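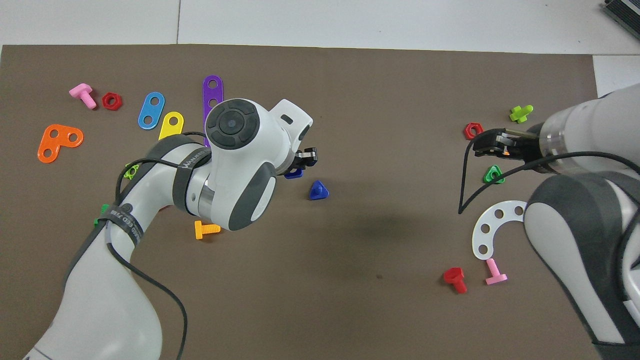
A rule that lives in a ring binder is a rule for the ring binder. The Lirkik Cell Rules Pack puts yours where the work is, on boards, tags and cards that can be read by someone with a part in one hand and a deadline in the other. It was written for small benches where two arms share one patch of floor or table and are asked to pick up things of every shape. Toy bolts and nuts on a mat are a fair test of any rulebook: two grippers, a red hexagonal nut just below one of them and another across the mat, and a cable looping off each arm with ideas of its own. If your rules can't say who goes first for the purple strip, they need another draft. We have done the draft.

Lirkik Cell Rules Pack, second edition
Stock status: in stock
Sold as: single pack, or site pack for 3 cells
Revised: Mar 17, 2022

What you get

One wall board, wipe-clean, with 61 rules grouped by job
2 smaller boards carrying the short rules, for either side of the cell
A pad of start-of-shift sheets
A pad of change sheets
Cable tags, numbered and blank
Floor tape for the reach line, in a yellow you will be sick of by Friday
A plain-English guide to filling in your own risk assessment
A pen on a string (the string is the valuable part)

Sixty-one sounds like a lot. The first edition had 300, and we have met people who owned it and could recite none. Most of the cuts were rules that said the same thing in a sterner voice. A few were rules that contradicted each other, which at least proved somebody at Bodwood had read both.

How the rules are grouped

Reach. Mark the floor to the full stretch of each arm with the gripper fitted. People measure the arm bare, fit the gripper afterwards and then wonder about the gap. Where two arms overlap, mark the shared area as well and write down which arm gives way. "They've always been fine" is not a priority scheme.

Cables. Strap every external cable at the upper and lower link, and check the slack with the arm folded as well as stretched. A loop that hangs down among the parts is a loop that will one day pick one up. Tag both ends. The tags in the pack take pencil, ballpoint and the marker you borrowed in February.

Grippers. Decide what happens to a held part when the power goes off, write it on the board, and try it with something you don't mind dropping. Don't use fingers to free a jammed part until the arm is stopped and can't be started by anyone else. This rule is printed larger than the others.

Loose parts. Keep a list of what belongs in the cell and clear the rest before starting. Small parts are stored in closed tubs by the end of the shift. Parts that roll are everybody's problem, and the rule sheet says so in slightly more formal words.

Hand guiding. One person moves an arm by hand at a time. The other arm is stopped, and stopped means stopped, with no slow creeping home because it was nearly there anyway. The person guiding calls out before letting go.

Buttons. Everyone who works in the cell can find the emergency stop without looking. The buttons on an arm's wrist are handy for teaching and should never be counted as a substitute. Test the stop at the start of each shift and initial the sheet at the time, not in a batch on Thursday.

Changes. New gripper, new program, new part, new position for the mat: fill in a change sheet. It has five lines and a box. The box is for the thing you thought was too small to mention.

Using the boards

Fix the wall board where it can be read from the control position. Fix the smaller ones at the usual walk-up points. Don't mount any of them inside the reach line, however good the light is there.

Rules that don't apply to your cell can be struck out with the marker, and the reason goes in the margin. We would much sooner see a board with a dozen honest crossings-out than a spotless one. A spotless board generally means the marker has gone missing.

What the pack won't do

It isn't a certificate and it won't make a cell compliant by being screwed to the wall. You still need a proper risk assessment for your own machines, done by someone competent, and the standards and law that apply where you work come before anything we print. If a rule of ours disagrees with the arm maker's manual, follow the manual and send us a note. We collect these and correct the next edition, with a certain amount of muttering.

It's also no replacement for guarding. Floor tape has never stopped anything.

Specification

Wall board: rigid, wipe-clean both sides, second side blank for site rules
Fixings: screws or adhesive pads, both supplied
Type size: readable across a small room by someone who has left their glasses in the van
Sheets: carbon copy, one for the file and one for the bench
Language: English

Goes well with

Flodolance cable straps. Wide, soft and reusable. Sold in mixed lengths.
Mateos parts tubs. Lidded and stackable. The lids fit, a feature we no longer take for granted.
Bodwood reach gauge. A folding stick for marking out the line. Looks daft, works.

Common queries

Can we buy the pads alone?
Yes, start-of-shift and change sheets are both sold as refills. Change sheets run out first in good workshops and never run out in the others.

Does it suit a single arm?
It does. Strike out the sharing rules and enjoy the quiet.

Can you print our own rules on the board?
On the second side, yes. Send the text as you want it. We check spelling but we don't check sense, and we've printed some remarkable things.

Is the first edition still valid?
It hasn't gone off, but please don't put it up beside the second. Owners can return the old board for money off the new one. We cut them up for shelf labels.

Returns

Unused packs can be sent back in their box. Boards that have been written on are yours. Please include the pen, and the string.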